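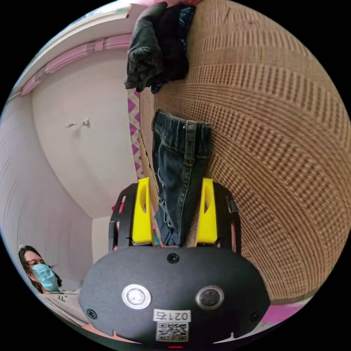
*Photo: Anatole Joly for Trovura*

**Jeans on the rim.** Waistband up, belt loop showing, and some gorgeous frayed threads in faded blue and white. The black bundle on top of the hamper is keeping a patterned piece company, and there's the tiniest bit of pink behind.

# Out of the hamper, on to the mat: our June clothes sort

I love a clothes sort. I know plenty of people who would rather clean an oven, but give me a full hamper, a flat surface and a bright window and I'm happy until teatime. So when the Trovura gallery had a gap for June I asked if I could fill it with laundry, and they said yes before I'd finished the sentence!

Trovura, if you've landed on this page from somewhere else, is our little home-and-mending club in Lostis. We meet to patch things, fold things, swap buttons and talk far too much about storage. The gallery is where we show ordinary rooms while something is going on in them. Anatole Joly took the pictures and I've done the words, so any wandering off the point is mine.

The sort went on for most of a morning. It was clothes only (no bedding, no towels, I was very firm) and the idea was to get everything out, look at it properly, and put back only what would be worn between now and September. Winter knits to the top shelf, mending to the mending bag, and a carrier by the door for things that were ready to go to someone else.

## About the hamper

I have strong feelings about wicker. A cloth laundry bag slumps and a plastic tub is fine but a bit cheerless, whereas a big woven hamper stands there looking as though it belongs, and you can hang a thing over the rim while you make up your mind about it. I do that constantly. The rim of the hamper is my halfway house: not dirty, not put away, just thinking about it.

Mine at home is the 57 litre one, and for two people it's as large as I'd go. Any bigger and the bottom layer becomes archaeology. I once found a swimming costume down there in November.

Some things I've learned about living with one:

- Run your hand round the inside now and again. A broken end of cane will catch a fine knit and you won't notice until you pull. A dab of sandpaper sorts it out.
- Line it if you keep delicate things in it. An old pillowcase with the closed end snipped open does very well, tied at the corners.
- Damp things stay out. Hang them over the bath or a chair first and let them dry off.
- A soft paintbrush gets dust out of the weave better than any cloth. So satisfying, too!

Jeans are the exception to all my careful talk about snagging. They can go in any old how and come out the same. What they will do is take up a ridiculous amount of room, especially rolled in a ball, so I fold mine in half lengthways before they go in and lay them flat against the side. I weighed a pair on the kitchen scales out of curiosity and they came to 592 g. No wonder the washing basket feels like a sack of potatoes when it's a denim week.

Fraying is another matter and I'm very fond of it. A bit of fray at a hem or a seam is lovely as long as it stays where it is. When it starts to creep I put a line of plain running stitch just above it in a thread that matches, and leave the fluffy part alone. Ten minutes with a cup of tea. The Besnard needles in the club tin are the ones I like for this, they're short and stout and they go through a doubled seam without a fight. Please put them back in the cork afterwards!

## Getting it all out

There are two schools in our club. One tips the whole hamper out in a heap and dives in. The other lifts things out singly and lays each one down before taking the next. I was a tipper for years. I'm now a lifter, thanks entirely to Anatole, who watched me tip a pile at our spring meeting and asked very politely how I intended to find the other sock.

Lifting out is slower for the first few minutes and then much quicker for the rest. You see each thing once. You decide. It goes down in its place and you don't handle it again until it's folded and off to the drawer. A heap gets turned over and over like a salad, and by the end of it everything is creased and you're cross.

The other half of the trick is a good surface. A bed is ideal if the bed is clear, and a woven mat over the top makes it better still: firmer than a duvet, so folds stay folded, and cool under your hands in June. Two panels side by side give you a natural line down the middle, which I use shamelessly. Keep on one side, think about it on the other. If you're buying a single panel for a narrow bed, 900 mm across is a handy width, though do measure yours first. I didn't, and I now own a very nice mat that lives under the ironing board.
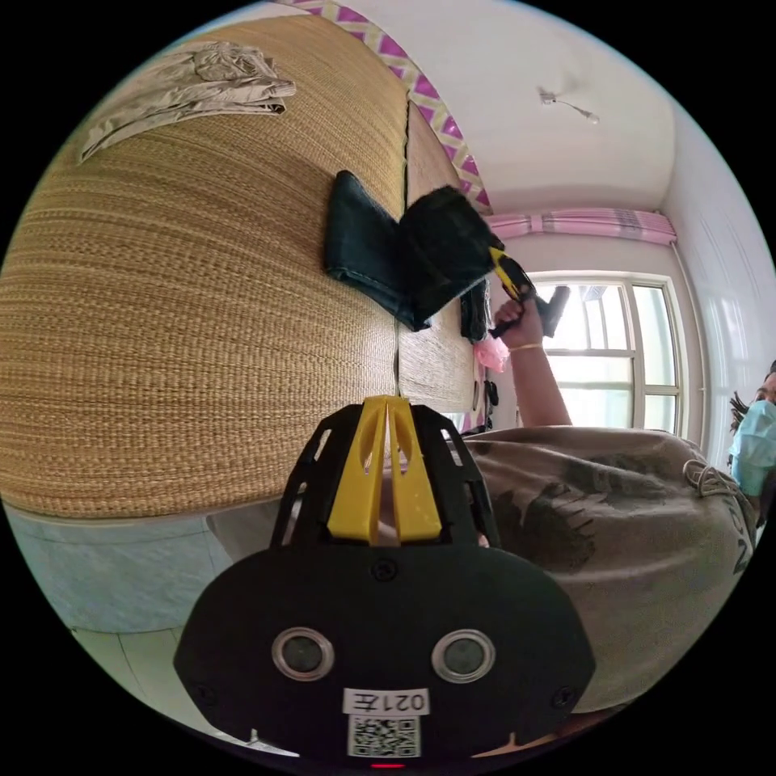 How often should a pair of jeans be washed?

Whenever they smell, feel grubby or have a mark that won't sponge off. For everyday wear that might be after several outings, and airing them overnight on a hanger helps in between.

**Halfway through on the mat.** Pale grey folded up near the top, teal denim in the middle, and the fuzzy black one coming up from beside it. I'm so taken with the purple and white zigzag border, and with that gathered pink valance over the window. Look at the daylight, too!

## Folding, and what I've stopped folding

I used to fold everything into the same neat rectangle because I'd seen it done in a shop. It looked wonderful for an afternoon. These days I fold by fabric and I haven't looked back.

T-shirts and light jersey get folded in thirds and then in half, and they stand up on their edges in the drawer so that I can see what I've got. Anything in a plain colour goes towards the back, prints to the front where I can enjoy them.

Denim gets folded once lengthways, then in half, then in half again if the shelf is shallow. Stack it with the folds facing you. I alternate them, one fold left and one fold right, so the pile doesn't lean.

Fuzzy things I hardly fold at all. Brushed knits, fleecy things, anything with a pile: these want a loose fold and some air on top of them. Press them under a stack of jeans and you'll get a flat shiny stripe that takes a good steaming to shift. They also shed, so give them a shake out of the window before they go anywhere near your black trousers. I learned that one the hard way before a christening.

Small soft oddments (scarves, bed socks, the fluffy bits and pieces that don't seem to belong to any category) go in a shoebox at the end of the shelf. One shoebox. When the lid won't shut, something has to leave.

### Seven things for a sorting kit

I keep 7 bits in an old biscuit tin and it comes out with me every time:

1. Lint roller
2. Small sharp scissors
3. Safety pins, the mixed sort
4. A needle ready threaded in black and another in white
5. Tailor's chalk for ringing stains and holes
6. A fabric comb for bobbles
7. A pencil and a few paper tags

The tags are Ulten's idea, by the way. That's our sister club up the valley, and they tag everything in the mending bag with the job it needs, so you never pick up a cardigan and stand there wondering what was wrong with it. "Left cuff." "Button, second from top." "Ask Mum." It's brilliant, and we've pinched it.

## What to do with the maybes

I'm soft on maybes. Some people will tell you that if you hesitate it has to go, and I've lost two excellent shirts to that rule. What works for me is a date. The maybes get folded properly, same as everything else, and go in a bag at the bottom of the wardrobe with a tag saying "end of summer". If I've gone in there to fetch something, it has earned its drawer space. If I've forgotten what's in the bag then off it goes, and I try not to look inside.

Denim nearly always gets a reprieve. Even when a pair is past wearing there's so much good cloth left in the legs: pockets for a peg bag, knee patches, a really sturdy cushion cover. The club remnant box will take any colour and we're very happy to have the odd shades, teal and grey especially, as everyone brings us mid-blue. Cut the zips out first if you can. Leave the waistbands whole, they make marvellous bag handles.

Good plain straw mats are worth a moment of care at the end too. Shake them outside, wipe along the weave with a barely damp cloth, and let them dry flat before rolling. Never fold them. A crease in a straw mat is there for good, and then the fibres start to split along it.

## Join in

The remnant swap is on all through June, and we have about 900 buttons waiting to be matched up if you're after one of a set. Bring the garment along with you, colours from memory are hopeless.

If you'd like your own sort on this page, leave a note in the gallery folder at Trovura with your name and what you're tackling. Airing cupboards are very welcome. So are coats! I'd especially love to see someone's hall pegs before they've tidied them, and Anatole says he'll come out any morning before ten, when the light is at its best.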